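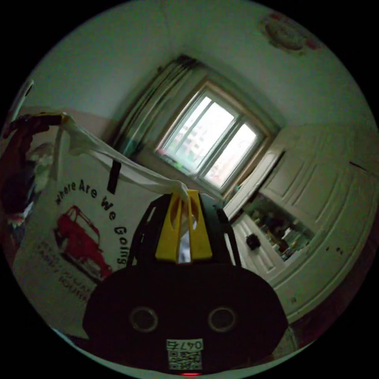
Call for participants: hand-held gripper comparison, July round

Novitz is looking for 17 people to spend part of July doing chores with somebody else's hardware and then telling us what was wrong with it. The work is paid. If you already believe that hand-held grippers are the future of everything, please read to the end before you write to us, because you may not enjoy it.

What we're trying to find out

We have been asked to compare two hand-held grippers, the Dornier and the Kalniņš. Both makers say their tool lets an ordinary person record useful handling data at home with almost no training. We have read both brochures. One says the fingers "handle fabric as naturally as your own." The other says users forget they are holding anything at all. We doubt both statements and would like them checked by people who have no reason to be polite.

Our last round didn't settle it. The participants were all people who work with this equipment for a living, and they had learned to hold their wrists in the one way that works. They no longer noticed they were doing it. The scores came out high and close together, and we don't trust them. So we want a different group this time.

Cloth is the part we care about most. A rigid box will forgive a sloppy grip. A cotton tote bag held by one handle, with your other hand on the far end of the strap, won't. It sags, it twists, it hides its own opening, and the fingers pinch either one layer or two and you often can't tell which from where you're standing. If a gripper does well with bags and laundry we'll start to believe the rest of the brochure.

What you would do

Each participant does 7 sessions in their own home. A session is two hours with a break whenever you like. You use one gripper for the first hour and the other for the second, and we tell you which comes first. Please don't swap the order because you like one better. People did that last time and it cost us a lot of data.

The tasks are dull and there are a lot of them:

Opening a tote bag, putting things in it, hanging it up by a handle
Folding shirts and towels and putting them on a shelf
Sorting a pile of clothes into two piles
Opening and closing cupboard and wardrobe doors
Moving small bottles and boxes from one shelf to another
Drawing a curtain and drawing it back

You'll repeat each one many times, and you'll get bored. We want the recordings from when you're bored as much as the ones from when you're fresh, so please don't stop a session early because you feel you've gotten worse at it. Getting worse is a result.

After each session you fill in a short form. It asks where your hand hurts, which attempts failed, and whether the failure was yours or the tool's. You're allowed to say it was the tool's.

What gets recorded

Each gripper carries a camera with a very wide view. It sees your free hand, whatever you are holding, and most of the room, including the ceiling and often the far corners. Some calls like this one tell people that "only the workspace" is captured. That is not true of any wide camera we have ever used and it won't be true of these. If there's a photo on the wall or a letter on the shelf, assume it will be in the recording and put it away first.

Sound is not recorded. Recordings go to Novitz and to the group doing the analysis, and neither maker gets the raw files. They get the final report, at the same time as you do.

You can have any session deleted up to the end of the round without giving a reason, and you still get paid for it.

Who we want

Adults of any age. We'd especially like to hear from left-handed people, people with small hands, and people with stiff or sore thumbs, as long as gripping something for an hour isn't going to do you harm. Both tools seem to us to have been designed around one fairly large right hand and we want to know how much that matters.

You need:

A room with decent daylight, or good lamps
A wardrobe or cupboard with doors that open
Some clothes and at least two cloth bags, which may get stretched
A table to set the equipment down on
Two free hours at a time, seven times, in July

You don't need a technical background. You don't need to tidy up beyond what you want kept private. A room that looks lived in is better for us than a bare one.

Who we don't want

Anyone who works for, sells for, or holds shares in either maker. Anyone who took part in the previous round. Anyone who reviews gadgets online and plans to post before the report is out. Also, please, no one who wants to "help us prove" that one of the two is better. We've had that letter already, twice, and from opposite sides.

Pay

600 dollars for all seven sessions, paid in two parts, half after the third session and half after the last. If you drop out, you're paid for the sessions you finished. If the equipment breaks in normal use, you're paid for that session in full and we send a replacement. Dropping it counts as normal use.

We don't offer a prize for the best performer, and we don't rank participants. You won't be told your scores while the round is running.

Equipment

Both grippers come in one case, along with chargers, spare fingers, and a printed guide. We wrote the guide ourselves after giving up on the makers' versions. Recordings are handled by a piece of software called Plosta, which runs on the small laptop in the case. Plosta is not lovely. It sometimes loses track of where the gripper is when you turn quickly, and when it does, you have to stop and start the attempt again. Note it on the form every time. We suspect a fair share of what gets blamed on grippers is really Plosta, and right now we can't show it either way.

Please keep the labels on the grippers and don't peel, cover, or write on them. We use them to match each tool to its recordings.

Things people have asked us

Will this train a robot to replace somebody? The recordings in this round are used to compare the tools. They are not being sold as training data, and the consent form says so in one sentence you can hold us to. What the makers do later with their own data is a question for the makers. We would ask it too.

Can my kids be in the room? No. The camera sees too much.

Can two people in one home apply? Yes, but each needs their own seven sessions, and please fill in your forms separately. Couples tend to agree with each other on paper.

What if I think both tools are terrible? Then write that, with details. "Terrible" by itself doesn't help. "The left finger slides off a bag handle whenever the handle is twisted" helps a great deal.

What if I like them? Same answer.

Do I get to keep anything? The printed guide, if you want it.

How to apply

Send a short email to Vratislav Vlček at Novitz. Tell us which hand you write with, what kind of cupboard or wardrobe you have, and when in the day you could do sessions. Then tell us about one product you were promised would be easy to use and wasn't, and what exactly went wrong with it. Four or five sentences is plenty. We read that part first, and it's how we choose. We're looking for people who notice what their hands are doing and can write it down plainly.

No resume, please, and no cover letter.

If we pick you, Vratislav will set up a half-hour video call to go over the consent form and show you how to charge the grippers and start a recording. You can still say no after the call. We'll write to everyone who applies, including the people we don't take, though that part may be slow.

All 17 places are open at the time of writing. We'll take this page down when they're filled.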